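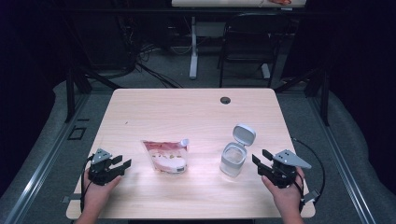
Shared bench top, pale grain

benchrat
Top feels rough after its last coat of Bemham hardwax oil. Room sits at 50% humidity. Sand back or recoat?

m_orrel
Sand to 200 grit by hand, wipe off the dust, one thin coat. Going finer closes the grain and the oil stays on the surface.

dovetail_k
Disagree. Rough after oil is usually raised grain. A gray pad is enough, no paper. I use roughly 200 ml on a top that size, buffed off before it gets tacky.

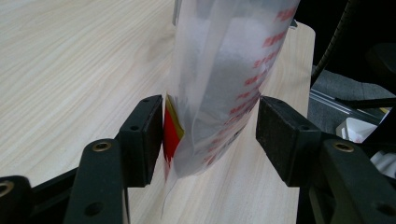

Thin bag, red print, wood grain behind

benchrat
Do printed bags mark oiled tops? I have seen ink transfer on lacquer.

m_orrel
On uncured oil, yes. Bemham needs nine days before anything plastic sits on it.

dovetail_k
Nine is conservative – their sheet assumes a cold room.

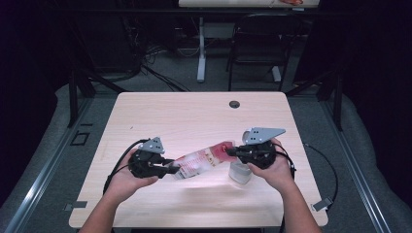

Grain toward the middle of the table

plainsawn
Check the color in daylight first. The Clultach white-tinted oil goes pinkish over old wax, and sanding one patch will show.

m_orrel
Only if wax was used. Put a drop of mineral spirits on a rag and rub a corner.
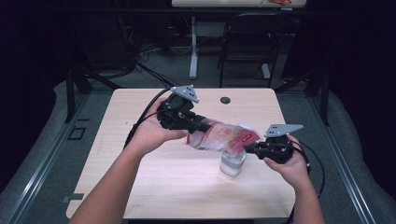 Tullora Woodworking Club – Finishing Section

benchrat
Rag test showed wax. Stripping on Wednesday, then 200 grit.

dovetail_k
Still say pad first. Keep the strip solvent out of the grommet hole – end grain there soaks it up.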